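Unit 7: Learning bimanual cloth folding from hand-held gripper demonstrations

Course notes, Manipulation of Deformable Objects
Lieselotte Brandes, with corrections from Renato Valdebenito
Read before the lab session. Sections 7.1 and 7.4 are examinable.

7.1 Why folding is treated separately

Units 5 and 6 dealt with rigid parts, where the state of the object can be written as a pose: three numbers for position and three for orientation. A shirt has no such description. Its configuration space is for practical purposes unbounded, most of the surface is hidden once a layer lies on top of another, and the same gripper motion gives different results depending on friction with whatever lies underneath. Simulators handle the bending well enough but do poorly at layered contact, so policies trained only in simulation tend to fail at the second fold.

The alternative covered in this unit is to learn from people. Teleoperation of a two-arm robot works, but it is slow, and operators tire of it quickly. Hand-held grippers let the demonstrator work at something near natural speed. Because the fingers match those on the robot, the grasp geometry carries over directly. What does not carry over is the arm: a person can reach positions the robot cannot, and such demonstrations must be filtered out later (7.4).

7.2 Recording

The Pruvik folding set, which we use in the lab, was recorded in bedrooms. Wiebke Janssen's earlier trials on laboratory benches gave policies that did well on benches and badly elsewhere. A mattress yields under the fingers, and a fitted sheet moves with the garment when the grip is too deep. Both effects need to be in the data.

Each demonstration has two kinds of view. The wrist view looks out between the fingers and is the one the policy relies on during the final approach. The head view shows both grippers together with the garment, and is used for the coarse plan and for checking labels. Wrist views are very wide-angle, and straight edges near the border come out as curves. Do not undistort them before training; the network copes, and rectification throws away pixels at the edge. 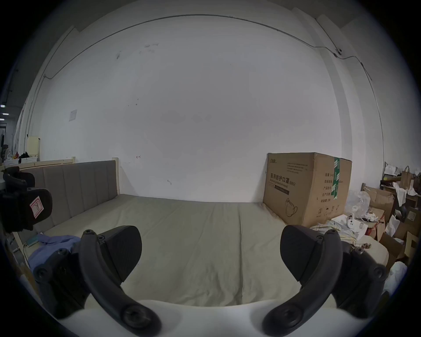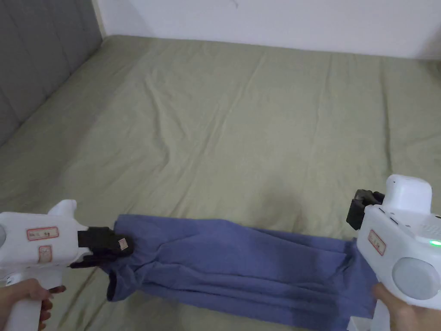
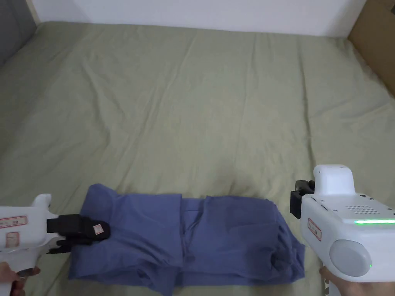
Fig. 7.2. Pruvik set, one location. First: wrist view between the fingers. Second and third: head views of a blue garment, held by both grippers (second) and with only the left gripper closed on it (third).

7.3 Phase labels

Every demonstration is cut into phases by the state of the two grippers. We write the state as a pair, left then right, with C for closed on cloth and O for everything else. The second view in Fig. 7.2 is CC; the third is CO. Note that O says nothing about distance. A gripper hovering just off the garment and one parked at the far side of the bed get the same symbol.

The CO and OC phases matter more than their short duration suggests. One hand pins the cloth while the other looks for a new grasp point, and an error of a finger's width here ruins the fold that follows. In Till Teuber's baseline the loss was averaged over time steps, so the long CC phases dominated and regrasping was learnt badly. Weighting each phase equally, whatever its length, corrected most of this.

Labels are produced from finger opening and then checked by eye against the head view. The usual mistake is a missed grasp on thin fabric, where the opening reads as nearly zero whether or not there is cloth between the fingers. When the head view does not settle it, mark the phase as unknown and leave it out.

7.4 Filtering and result

The full set holds about 2,000 demonstrations. Three filters are applied in this order:

(a) loss of tracking on either gripper
(b) gripper poses outside the reach of the target arms
(c) phases marked unknown

Filter (b) removes the most. Demonstrators lean over the bed — the arms are fixed at its edge — and long reaches towards the wall are seldom feasible.

The policy was evaluated in 40 trials per condition on garments absent from training. Equal phase weighting helped in every condition. Removing the wrist views did the most harm, chiefly at regrasp. Removing the head view had little effect on single folds but left the second fold badly aligned, as the wrist cameras see too little of the garment to judge where its far corner lies.

These figures come from one pair of arms. Hélène Lemieux is repeating the evaluation at Stovarport with longer links, which should weaken filter (b), and the comparison will be added to these notes when it is complete.

7.5 Preparation for the lab

1. Take one demonstration from the set and write out its phase sequence by hand.
2. Compare it with the automatic labels. For each disagreement, state which source you trust and on what evidence.
3. Derive the per-step weight that gives every phase the same total loss. What happens to a phase two steps long, and how would you limit it?

Bring written answers to the session. Code is not needed for item 3.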